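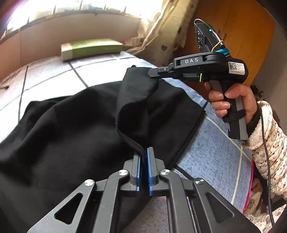
4. Washing dark clothes for the first time

Your Wivarum 463 is leveled, plumbed in and rinsed through, so now comes the fun part: a real load! Start with darks. They're forgiving, they show you how well the rinse works, and most of us have a pile of them waiting anyway.

4.1 Before you load

1. Turn every garment inside out. Sweatshirts, leggings and jeans all keep their color longer this way.
2. Close zippers and hooks. Leave shirt buttons open.
3. Empty the pockets. Check the small coin pocket on jeans too, it's a favorite hiding place for tissues.
4. Unroll cuffs and pull out any twisted sleeves.
5. Put anything brand new in a separate load for its first 2 washes.

Note: Ribbed cuffs and hems hold on to detergent more than flat fabric does. If yours feel stiff after drying, add Extra Rinse next time (see 4.3).

4.2 Loading the drum

1. Open the door all the way until it clicks.
2. Drop items in one by one, loosely. A drum three quarters full is just right for darks.
3. Run a finger around the rubber door seal and push any fabric back inside.
4. Close the door firmly. The lock light comes on when you press Start.

CAUTION: Never force the door. If it won't close, take something out and try again. A sleeve caught in the seal can cause a leak.

4.3 Picking the program

1. Turn the dial to DARKS. The display shows the cold setting.
2. Pour liquid detergent into compartment II, up to the lower line. Powder can leave pale streaks on black cotton, so save it for whites.
3. For sensitive skin, press Extra Rinse. This adds 15 minutes and is well worth it.
4. Press Start. 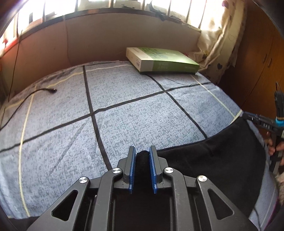

While the drum fills you'll hear a few short clicks and then a hum. All normal! The machine is weighing the load and deciding how much water it needs, and it may turn a little and stop several times before it gets going properly.

4.4 Bedspreads and other big items

Yes, you can wash a bedspread in this machine, and it does a lovely job. Check the care label, fold the bedspread in loose zigzags and feed it in evenly. Wash it alone, on BULKY, with half the usual detergent. The drum takes up to 8 kg dry weight.

CAUTION: A soaked bedspread is heavy. Lift it out in stages with a basket right under the door.

4.5 When the wash is done

1. Wait for the lock light to go out, then open the door.
2. Shake out each piece before hanging it, away from direct sun.
3. Wipe the seal dry and leave the door ajar.

Next: 5. Cleaning the filter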